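Oct 21, 2023
By the Tritville bench group

4.2 Living with the Wevetti kit

I'll start with the set-up, as that's what most people ask me about when they hear we've had the Wevetti on test. You get two arms, a pair of grippers, the frame and a licence for the recording software, which Flistov sells separately if you already own the arms. The manual allows an afternoon for all of it. We took a good bit longer, mostly on cables, and I'd tell anyone buying the kit to sort the cable runs before bolting anything down (we didn't, and I've been tucking them out of the way ever since).

Once it was up, though, I liked it straight away! The arms face each other across the table, so either one can get to most of the middle, and you soon stop thinking about which arm is going to do what. Our tasks were plain kitchen ones – pick up a bowl, move it over, put one inside another – and we stuck with brightly coloured plastic for nearly everything. Figure 4 shows the bench during the tabletop tasks.
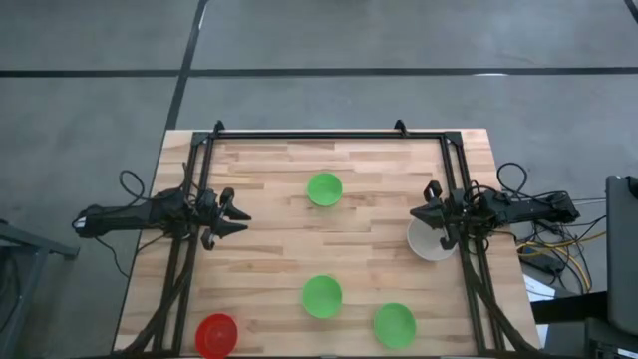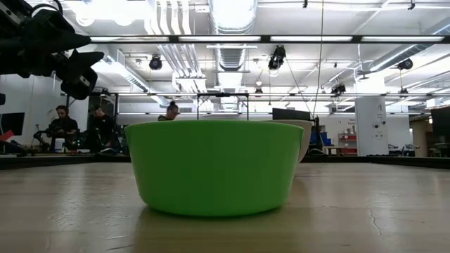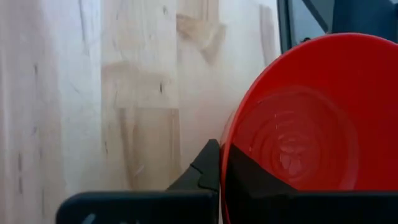

Figure 4. The Wevetti kit in use. First: both arms at the table, the right gripper just above a white bowl. Second: low view across the tabletop, green bowl in front of a cream one. Third: gripper view, with the rim of a red cup between the fingertips.
Photos: Tritville bench group

We recorded 585 attempts over the loan period, and 498 of them ended with the dish where it was meant to be. I'm happy with that for a kit at this price, and it's better than I managed with the Aidoo arms in April, though I was learning on those and wouldn't lean on the comparison much.

Rims are where the grippers earn their keep. If you bring the fingers down with one either side of the wall, the hold is firm and the arm doesn't seem to mind the dish being a bit off centre. Shallow bowls gave us more bother. Come in at too flat an angle and a finger nudges the outside first, the bowl slides off across the wood, and you're chasing it round the table. I got better at this with practice, so some of our misses are down to me and not to the kit.

The gripper view is handy for that last bit of the approach, but once the fingers are round a rim they cover a fair piece of what you want to see. I ended up with the wide view on the big screen and the gripper view in a corner, and I'd suggest the same to anybody starting out. Flistov's software can do the layout for you, only it forgets it whenever you restart.

We had to run 266 of the attempts on the older version of the software, before the update arrived. The two versions time-stamp the camera feeds differently, so I've kept the sets apart in the tables that follow.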